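Unglazed Clay Tea Sets: Questions We Get Asked, and a Few We Wish We Got

I run the tea and tableware side of the Gesham shop. I have been selling unglazed clay for long enough to have heard every claim made on its behalf, and I believe fewer of them each year. These answers are mine. If you want the romance, there are plenty of other sites for that.

Does an unglazed teapot make better tea?

I doubt it. People tell me it does, and they tell me with great conviction, usually right after spending a fair bit of money on one. What makes better tea is better leaf, decent water and somebody paying attention to the time. I have poured the same black tea from an unglazed pot and from a chipped white glazed one for friends at my own table, and their guesses were all over the place. I enjoy using the clay one more. That's as far as I'll go.

But the clay "remembers" the tea, doesn't it?

It takes some in. Bare clay that hasn't been fired to the point of sealing itself is porous, so a bit of tea soaks into the surface, and over time you get staining and a faint smell. Whether you call that memory or residue depends on what you're selling. I would not expect to pour plain hot water into a well-used pot and get a cup of tea out of it, whatever you may have read.

Should I keep one pot for one kind of tea?

If you drink something smoky or heavily scented, yes, I'd keep it away from your green tea. Jasmine hangs around. Beyond that I think the rule has been stretched to sell more pots. One customer came in convinced he needed five. He left with one and I slept fine.

What's the right way to season a new set?

There are as many methods as there are people with opinions. I've been told to boil the pot with tofu, with sugar cane, with spent leaves, and overnight in rice water. My own routine is dull. Rinse everything in warm water, wipe out any dust, brew a strong pot of whatever you plan to drink, let it sit until cool, tip it out and rinse again. Do that twice if it makes you feel better. If the maker has supplied instructions, follow theirs ahead of mine, particularly about boiling, which some clays don't take kindly to.

Is unglazed clay safe to drink from?

It depends on the clay and the firing, and any seller who gives you a flat yes without knowing where the piece came from is guessing. Ask the maker whether the body is meant for food and drink. Ask whether it was fired as functional ware or as decoration. Some of the prettiest little sets about are meant for a shelf or a doll's house, and nobody has given a thought to hot liquid. If you can't get an answer, enjoy it on the shelf.

How big are these sets? They look enormous online.

They always do. A teapot photographed by itself could be a bucket. Always look for the capacity in millilitres, and if the listing doesn't give one, write and ask. The Ralby pot we stock holds 300 millilitres to the brim, and you won't want to fill it to the brim, so think of it as two small cups and no seconds. I still get messages from people who expected to serve the family.

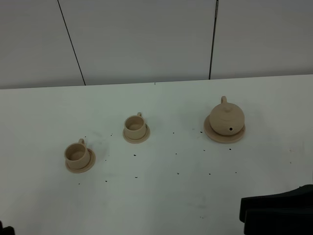 Do I need the saucers?

Need, no. I was dismissive of saucers for years and I've come around to them a little, at least for bare clay. A porous cup can sweat through the base, and a damp ring on a timber table is a nuisance to get out. A saucer gives the moisture somewhere else to go, though an unglazed saucer is only going to hold it for so long. If you care about the table, put a cloth down as well.

Under a teapot I think a saucer earns its place. Pots dribble. Sellers will tell you theirs doesn't, and sometimes they're right for the first week.

Is a short spout a problem?

Less than you'd think. Long curved spouts look elegant and collect leaves in the bend, where you can't reach them. A short stub is easier to clean and harder to snap off. The trade-off is aim: you have to tip the pot further and hold it closer to the cup, and if you overfill it, the tea will come out under the lid before it comes out of the spout. Fill it two-thirds of the way and most of the trouble goes away.

While we're on lids, don't be too impressed by the trick of blocking the air hole with a finger to stop the pour. It shows the lid fits well. It doesn't tell you anything about the tea.

Are those small loop handles comfortable?

On a tiny cup, you'll get one finger through and a thumb on top. People with big hands mostly give up and hold the cup by the body, and with hot tea in thin clay that's a short-lived arrangement. Never pick up a cup by its handle if you can see a hairline where the handle joins. That join is where most of our returns have failed.

How do I clean it? I was told never to use soap.

This one I'll grudgingly back. Bare clay can take up detergent and give it back to you at breakfast. Hot water and a soft brush will do for everyday use. For a stained cup, a paste of baking soda and water, left ten minutes and rinsed very thoroughly, will lift some of the colour. It won't lift all of it. Anyone who wants their clay to stay the colour it was on day one should buy glazed.

No dishwasher, please. The detergent is harsh and the rattling is worse.

There are dark bits on my table every time I use it. Is the set breaking down?

Nearly always it's tea. Broken leaf gets everywhere when you spoon it out, and it shows up badly on a white benchtop. Wipe a few bits up with a damp cloth and see whether they smear brown. If what you're finding is gritty and the same colour as the pot, look at the rim and the inside of the lid for chips, and stop using it until you've had a good look.

Mine smells musty. Is it ruined?

Probably not. You've most likely put the lid on while the pot was still damp. Pour boiling water through it if the maker says the clay will take it, then leave it open in an airy spot for a few days. Store it with the lid off or turned upside down. If there's fuzzy growth that comes back after that, I'd retire it to holding paper clips.

Why do prices vary so wildly?

Partly labour, partly clay, and partly storytelling. We've been offered a two-cup set at $28 and another, from a supplier called Panamov, at $508. The second was better made. The lid sat properly and the handle was in line with the spout. Was it eighteen times better made? I couldn't see it, and we didn't take it on. Ask what you're paying for, and be wary when the answer is mostly about mountains.

Can a broken piece be mended?

For display, yes, with a suitable ceramic glue and some patience. For drinking, I'd say no. Most household glues aren't meant for food or for heat, and the gold-lacquer kits sold online are often ordinary epoxy with coloured powder. Gediminas Grīnberga, who does repairs for some of our customers, turns down more teapots than he accepts, and I trust him more for it.

Do you take returns on used pots?

Unused, yes, within the month. Used, only if it's cracked or leaking, and send us a picture before you post it. We can't resell a pot that's had tea in it, however briefly.

Related questions
Glazed or unglazed: which chips sooner?
Žukauskas cups: care and replacement saucers
Getting tea stains out of timber
Loose leaf without a strainer
Reading a capacity label
What we no longer stock, and why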